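The Snack Swap Table at Vustovdale
Gallery: July

I was talked into covering this by Ghislain Doucette, who runs the monthly snack swap in the back room of the Wallin building and believes, with no evidence I have ever been shown, that people eat better when they don't choose their own food. You bring a box, you take a box. The fee is 2 dollars, and nobody has explained to me where that goes. The sign-up sheet has room for 100 names. I have yet to see the second page get used.

The theory is that you go home with things you would never have bought. My experience over 5 of these evenings is that you go home with things the other person didn't want either. Still, I said I would put up a page, so the page is up, with my notes as I wrote them on Tuesday night.

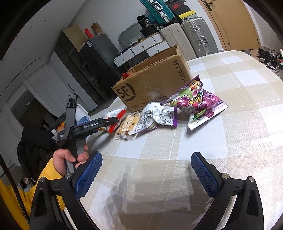
Candy is where the swap usually falls apart for me. Ghislain calls it "the shared language of the table," and I call it sugar with a better outfit. The wrappers do most of the work. Take the purple bag with the cartoon face near its peak, eyes closed, pink mouth, as if whatever is inside were too good to look at. There are pictures of pink fruit on it too, and I have learned not to expect much from pictures of fruit. My money would go on the little yellowish-tan packet with the crimped ends, mostly for keeping its voice down. The silver-white one landed barcode side up, and I don't read Chinese well enough to argue with the small print on any of them.

A word on the boxes. The rules say to reuse one, and the SF Express carton with the worn rim passes. I would give it one more round.

Scoring remains a mystery. Everyone gets a card and rates each snack out of 14, a scale Ghislain says he borrowed from a tasting club called Sternine. I asked why 14. He said it leaves room for nuance. Most of the cards I have seen say 7.

Next month's theme is "salty," sponsored by Zetau, the stationery shop downstairs, who are giving us pencils. Bring your own box, and please check the dates on the packets before you pass them along. I will be checking mine.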